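The result came in at the end of March, and the people at Medotmont were already using it in sentences. Policies trained on the Wekar grippers did as well as policies trained by driving the arm, at a fraction of the cost. I had been sent to write that down. My editor liked things that cost a fraction.

So I stood in their room and watched people work with a gripper in each hand. The method was simple enough to make me suspicious. You do the chore yourself, the grippers record it, and later an arm that wasn't there is supposed to do it too. 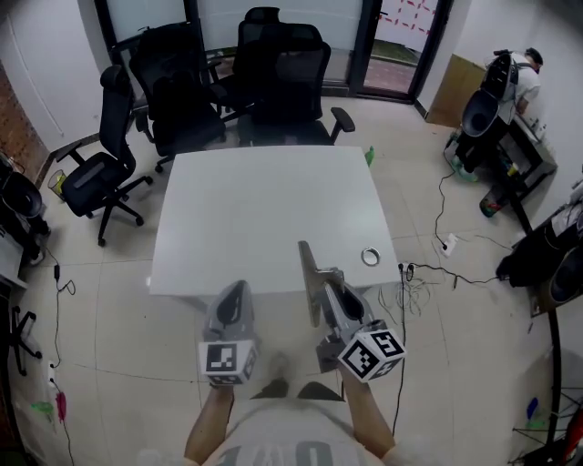
Hand-held grippers at the table, marker cubes near the handles.

I asked how many chores were behind the claim. Nine, they said. I asked how many were in the chart, and it was seven. The other two had been "set aside for length." I wrote that down as well.

The arm, a Fakex, lived in another building. It had been tried on a single table under a single lamp. I kept thinking about that on the train, and on my second visit I left the chart in my bag and just looked at the hands. They were quick hands. They corrected themselves without seeming to know it — a small tilt, a second squeeze — and I wondered which part of that the machine was meant to keep.

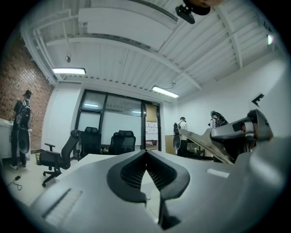 Tam wrote to me that night. You are asking the wrong thing, the message said, the two missing chores failed for both methods, and dropping them made us look worse. I read it twice. Then I asked for the raw numbers, all nine rows, and sat up waiting for them.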